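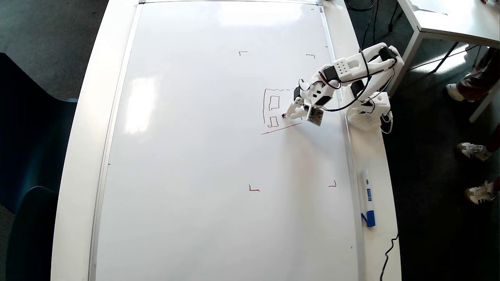
The case for household robots is usually made with the wrong kind of evidence. A machine does something neat on a tabletop, the result is visible to everyone in the room, and from there it is a short step to talk of ironing, washing up and restocking shelves. Drawing is a good place to examine that step, being a task in which the machine leaves a record of its own accuracy. A small white arm with black servos at its joints, mounted at the edge of a whiteboard laid flat on a table, can hold a marker in a two-fingered gripper and produce a tall red outline with two smaller rectangles inside it. The strokes are thin, a little uneven, and they wobble. Four red corner marks set out the area to be used. As a drawing it is perfectly readable. As a measure of readiness for chores it needs more careful handling than it generally gets.

Consider what the flat board does for the arm. The surface is level and hard. The base stays in one place. The working area has been given corners. A pen needs to touch the board with enough force to mark it and little enough to keep moving, and the tip of a marker is forgiving on that point. If the line wanders by a couple of millimetres, it still closes, or nearly closes, and the eye supplies the rest.

Now take wiping the same board clean. The path is simpler than any drawing, a set of overlapping passes, yet the requirement is harder. Every part of the surface has to be covered, the pressure has to be kept up through the whole pass, and a missed strip is a failure that anyone can see. Most chores are closer to wiping than to drawing. They have a standard of completeness. A shirt with one sleeve folded is not folded, and a floor swept as far as the table legs will be swept again by a person.

I have spent a good part of the past year on trials of this sort at Cleven, a packing works with a long bench and a great many small repetitive jobs. The management had been offered a cell by a supplier called Zernora and wanted to know whether it could take over the sorting of mixed fittings into trays. Over the trial in July the cell attempted 1000 picks and completed 943 without help. The supplier regarded this as a strong result, and by the standards of the trade it was.

On the bench it looked different. The remaining 57 picks did not arrive in a tidy group at the end of the shift. They were spread through it, and each one stopped the cell until somebody walked over, cleared the jaws and pressed restart. A person doing the same job also drops fittings, but picks them up again in the same movement and hardly notices. The rate of error was tolerable. The cost of recovery was what decided the matter, and it did not appear anywhere in the report.

Domestic machines have the same difficulty in a worse form. Skivano, which makes a countertop arm for kitchens, lists 40 tasks it can perform, from stirring to loading a rack. I have used it for most of them. Nearly all work when the item is where the machine expects it, the right way up, and of a size the fingers will close on. Setting the items out in that way is a fair share of the chore. With the rack, I was placing the plates in a row for the arm to move into another row.

None of this makes small arms a waste of money. Serrano, whose arms are at the cheaper end, sells mainly to colleges and workshops, and I think that is the right market. A cheap arm with exposed cables and visible joints teaches a beginner more about backlash, calibration and contact than a sealed unit costing many times as much. A wobbly line can be measured against the line that was asked for. That is useful work, and I would like to see more of it done in public, with people standing round the table.

My objection is to the forecasts built on top. Shop-floor automation has made its real gains where the work could be rearranged to suit the machine: fixed parts, fixed trays, fixed lighting. A works can do that if the volume pays for it. A household cannot, or will not. Few people will mark out corners on the kitchen table before every meal.

I would ask suppliers for three figures in place of the usual success rate. The first is how long a person spends preparing the task. The second is how long the machine runs before it needs help, given as a spread and not an average. The third is how long that help takes. Cleven now asks for all three before agreeing to a trial, and so far one supplier has sent them.

Last updated: Sat 28 August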